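Mutbridge swap shop is moving to Cladlow

Well, it's official! The Mutbridge clothes swap has outgrown the old reading room and is moving down the road to Cladlow, into the former Tosier shoe store. I stopped by to peek at the new place and I'm pretty excited — it has real fitting rooms, a ramp at the front and parking out back (if you ever circled the block in Mutbridge with a trunk full of coats, you know what that means).

The swap took in 672 pieces over the winter and sent 372 of them home with new owners. What's left gets sorted this month, and anything too worn goes to a rag buyer in Toledo.

The rules stay the same. Bring up to 8 clean items, get a ticket for each one, and shop with your tickets. Kids' clothes are still free, no ticket needed.
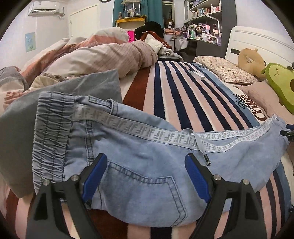

Cladlow, March 23, 2025

Denim is what they want most right now, in any size, and pull-on jeans with elastic and a drawstring are welcome too. Drop-offs are open until 6 in the evening, at the side door for now. I've got a whole bag by my front door already, mostly sweaters — wish me luck parting with the green one!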